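Gurthorpe Neighborhood Orchard: where we are as of October

Hello again from the orchard! I promised a proper update once the last of the apples were in, and they are in, so I've made a pot of coffee and I'm going to try to get it all down in one go.

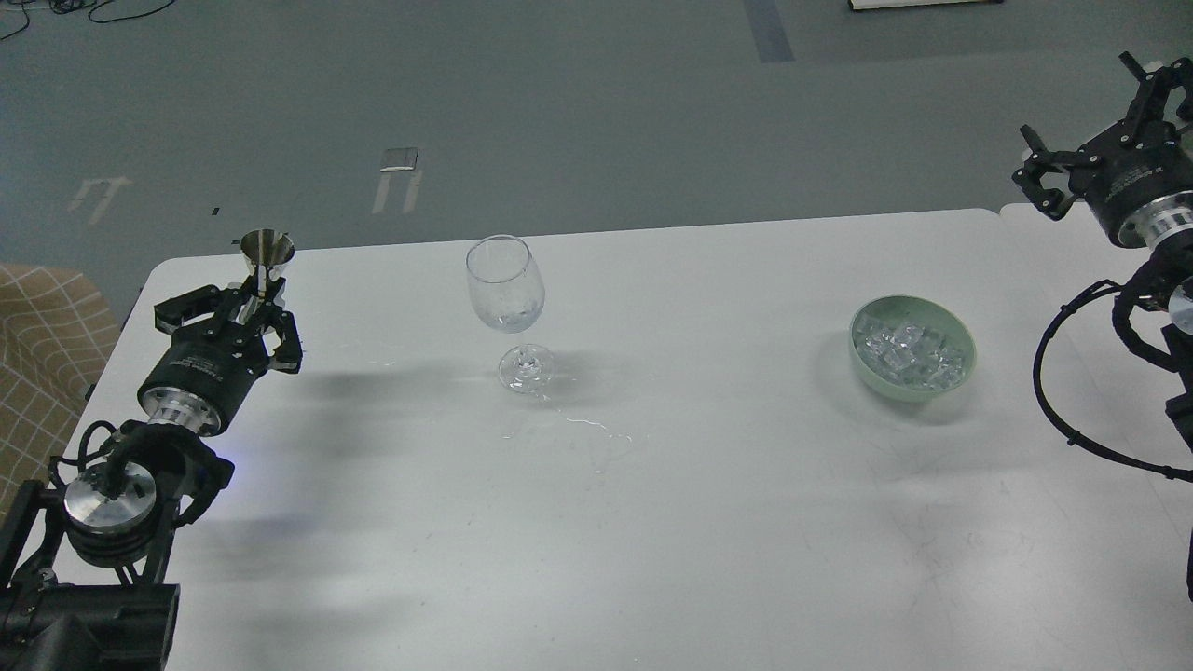
The short version is that your grant has gone mostly where I said it would, the trees are in the ground, and we are behind on the fence. I'll take the fence first and get it over with. The quote from Michiels came in higher than the one I put in the application (posts have gone up a lot since spring), so I split the job in two. The north side and the side along the road are finished. The creek side is still the old wire, with a patch where something big and determined pushed through in August. Deer, I'm guessing, though I never caught them at it. Michiels can come back in March at the same price, and I have that in writing.

Now the trees. We planted 78 of them, mostly apples, with a row of pears down by the gate and a few plums that a nursery was clearing out at the end of the season. I lost 4 over the summer, all of them on the dry bank where the soil is basically gravel with a little dirt on top. I knew it was a poor spot and planted there anyway, so that one's on me. Replacements are going further down the slope, and I'd like to put currants on the bank instead, if you're happy for me to move a little of the tree money over to bushes.

Water was the big worry in July. The old tank drained faster than I could fill it and there was a stretch when I was hauling cans up the hill before breakfast and again after supper. The new tank from Julus went in toward the end of the month and what a difference! It feeds the drip lines by gravity, so no pump and no electric bill. One of the fittings leaks, and they've sent a new one that I haven't put on yet.

The picking days were the best part of the year. We ran two of them, and on the second one over 200 people came through the gate, a lot more than I had cups for. The old trees at the top carried the whole crop, of course - the young ones won't give us anything worth counting for a few years yet - but people were happy to walk the new rows and read the labels. The labels, by the way, are fading already. I bought the wrong pen.

We pressed what didn't get taken home and the juice sold out by early afternoon. That money is sitting in the orchard account and I'd like to use it for pruning tools, as the loppers we have are pretty sad.

Still to do before the ground freezes: mulch the pear row, put guards on the trunks (the voles were terrible last winter), drain the lines, and get the soil tests sent off. The grafting class we'd planned with Werkimero has slid to late winter, which suits the trees better anyway.

The receipts are in the same folder as last time, fence and tank on top. Let me know about the currants when you get a chance, as the nursery will only hold them for me until the end of November.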